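1/4/20

Shop cold again, heater on since I got in. Carrying on with the splitting problem – rods cracking at the corners when we turn up the sides. Started in September with the Koltus bundles and hasn't gone away. Charoen thinks bad willow. I think we're rushing the soak. Probably both.

Soak first. Two lots from the same bundle, same thickness as near as I can judge by hand. Lot A in the long tank, plain cold tap water, 24 hours, weighted down with the old door. Lot B in hot water from the boiler, 90 minutes, lid on, then wrapped in wet towels. B is what we've been doing when an order is late, so it's what most of the fall stock got.

Bend test around the broom handle, then around the thin dowel. Butt end first, then tip end.

A – butt end good on the broom handle. On the dowel a few lifted a little on the outside of the bend, no real crack. Tips fine on everything.
B – butt end creaks. Could hear it before I felt it. Several went right through on the dowel. Tips ok if you go slow, not ok if you go at normal working speed. Color is darker too, sort of tea. Don't mind it but it won't match.

So the hot soak is only getting in from the outside. Cut one of the cracked B rods across and the middle was plainly dry, pale and hard with a dark ring around it. Cut an A rod and it was the same all the way in. Should have done that in September instead of arguing.

Mellowing. Forgot to do it properly with A, they were out of the tank and on the bench straight away. Next time wrap overnight and then test. The tips felt slimy, bark side especially, and I don't like weaving them like that, they pack down and then loosen up as they dry. Somebody write MELLOW on the tank lid please.

Weighed 500 g of dry rods before and after for lot A but the scale battery died on the second reading. No number. Do again Monday with the kitchen scale.

Storage. Went up to the loft at Ruangrit to look at the rest of the delivery. Half of it is standing against the south wall under the skylight. No wonder. Ends are gray and checked. Moved the lot to the north side and put the tarp over, loose, so it can breathe. If the bundles spend a whole summer up there baking I don't think any soak brings them back. Need to ask Koltus when it was cut and how long it sat with them before it came to us. Last time I asked they sent me a price list.

Corners. Tried three ways of turning up:
1. Squeeze with the round nose pliers and bend. What we do now. Leaves a bruise, and the bruise is where the crack starts on dry rods. On the A rods it was clean.
2. Prick with the knife point and bend. Charoen's way. Neater from outside, definately slower, and if you go a hair too deep the stake is gone and you don't find out until the border.
3. Scallop the stake and wrap it around the corner stick. Strongest by feel. Wasteful of long rods, looks clumsy on anything small.

For trays and other low stuff I'd stay with 1 and fix the soak. For log baskets 3. Pricking only for whoever can do it in their sleep, so Charoen.

Finish. Small side job while the rods were in the tank. Customers keep asking if they can wipe these down. Put Telel oil on one offcut panel and Clurnier wax on another, left a third bare. Coffee, then a damp rag.

Bare – stain stays, as expected.
Telel – stain mostly lifts. Smells strong, still smells strong now, and it's tacky between the weavers where it pooled. Thin coat next time, brush not rag. Wipe off teh excess sooner.
Clurnier – stain lifts about the same. White bits stuck in the gaps, had to get them out with a toothbrush. Nice feel. Not going to toothbrush every basket.

Neither one for bread baskets until I've read the back of the tin properly. Leave those bare, tell people to shake out the crumbs and put them in the sun.

Shape question for the shallow rectangulars. The sides want to flare more at the long middle than at the ends, and then the border pulls them in unevenly and the whole thing rocks on the table. Corner sticks help while you're weaving but once they come out it relaxes however it likes. Tried tying string across the middle and leaving it to dry overnight, better. A brick in the bottom while drying, also better, and easier. Put both on the next ones. Low sloped sides, rounded border, that's the look we want to end up with.

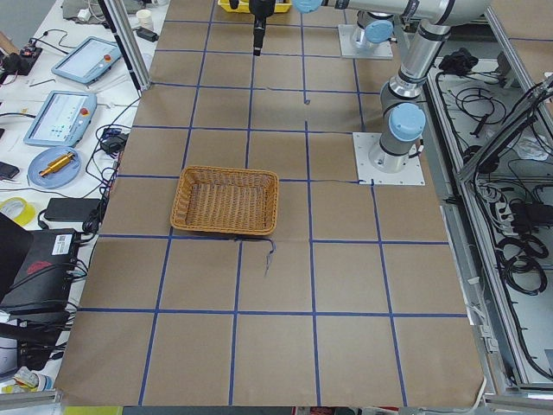 Decha Srithong doesn't agree with me on the drying. Says the brick only flattens the base while it's under there and the rocking comes back after a week in a heated room, and the real trouble is base sticks of mixed thickness, thin ones on one side, so one side shrinks more. Sort the sticks first, then see if you still need a brick. Also says the flare in the long side is from pulling the weavers tighter around the corners than along the straight, and to try it with an extra stake in the middle.

Fair. Haven't been sorting base sticks at all, just grabbing. Will make one sorted and one grabbed, same soak, no brick on either, and leave both by the heater.

To do
– A again with overnight mellow
– scale battery
– call Koltus, cutting date, don't let them change the subject
– sort base sticks into thick and thin, label the bins
– Telel thin coat on a fresh panel, check tackiness after a couple of days
– new blade for the shop knife, this one tears
– bodkin is missing again, check the loft

Tank drained, door propped up behind the sink to dry. Left over A rods are in the wet towels under the bench, use them first or they'll mold.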